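The Door

Inmaculada wanted an answer by five. Two grippers, one arm, one contract for whichever one could run a kitchen test without somebody standing over it. It was ten past one.

"Start with the Hultell," Rawiri said.

"I started with the Hultell. I've been starting with the Hultell since Tuesday."

The Hultell was the pretty one. Two flat fingers, rubber pads, a motor so quiet you had to watch the screen to know it was on. The other was the Gramley. Three fingers, ugly, a hiss every time it closed. Éabha had bolted it on and off so many times that the threads were going. She kept the good screws in her shirt pocket.

Same tasks for both. Turn the top knob. Turn the bottom knob. Press the button, door opens. Plate in, door shut. Then again, and again, 270 runs each, and a number at the end that Inmaculada could put in a slide.

Rawiri read off the log. "Top knob, Hultell, clean. Bottom knob, clean. Button –"

"Don't."

"Button, slipped. Button, slipped. Button, pressed, no door. Button, slipped."

"I said don't."

She pulled the stool over to the monitor and sat down hard. Fixed camera, live. Nothing moving. She had stared at that picture so long she saw it brushing her teeth.

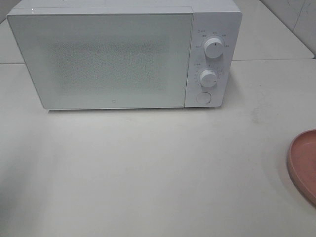 Station 2, door shut, between runs.

"It's the button," she said. "Look at it. It's flat. There's nothing to find. The knobs stick out, you can miss a little and still get hold. The button, you miss a little and you're just pushing on the panel."

"So the camera's off."

"I calibrated the camera."

"When?"

She didn't answer. Morning. Before the coffee. Before Aurelio had come through with his cart and his elbow.

"White on white," Rawiri said. "White table, white box, white button. It's guessing. I'd guess too."

"You want me to paint it?"

"I want you to put tape on it."

"Aurelio said no tape. No tape, no stickers, no marks. Real kitchen."

"Aurelio doesn't have to be done by five."

Twenty to two. She swapped to the Gramley. Four screws, cable, the air line that never wanted to seat. Pinched her thumb. Said a word. The arm came up and went through its little warm-up, left, right, nod, like it was checking for traffic.

Top knob. The three fingers came down around it and closed, hiss, and turned it too far, all the way to the stop and then a hair more. She heard it creak and hit pause.

"Too much," Rawiri said.

"I know its too much."

Dropped the pressure. Again. Better. Again. Good. Bottom knob, good. Button.

The Gramley didn't have a nice flat pad. It had a fingertip like a thimble, hard and round, and it went at that button like somebody ringing a doorbell on a house they didn't like. Missed by a little. Hit the outline. Slid in.

Click. Door.

Neither of them said anything.

"Again," Rawiri said.

Click. Door. Click. Door. One miss. Click. Door.

By three she'd stopped looking at the arm and only listened. Hiss, click, thunk. She ate half a sandwich. Her father had fixed cars, a 1996 Honda on blocks for most of her childhood, and he used to work like this, head turned away, hands in the engine, just listening. He'd have hated the Hultell. Can't hear what its doing, he would say. How do you know it's even trying.

At four Rawiri leaned over. "Plate's a problem."

It was. The Gramley held the pink plate the way you'd hold a crab. Fine, fine, fine, then a tilt, then the rim knocking on the opening. The Hultell had put it in like a letter in a slot. Every time. Éabha scrolled back up to be sure. Every time.

"So one of them can open the door," she said, "and the other one can do something once its open."

"Yep."

"And she wants one name."

"She wants one name by five."

Inmaculada came in at ten to, coat already on, phone in hand. Looked at the arm, looked at the two of them, looked at the sandwich.

"Well?"

Éabha took the screws out of her pocket and put them on the desk. All of them, the good ones.

"What does a tool changer cost?" she said.

Inmaculada shut her eyes. "Éabha."

"Just roughly. Ballpark."

"I have a slide," Inmaculada said. "The slide has one box on it."

"I can fix the slide," said Rawiri.

Inmaculada stood there a while. Then she pulled out the other stool, sat down in her coat, and put the phone face down next to the screws.

"Show me the plate," she said. "Then show me the door."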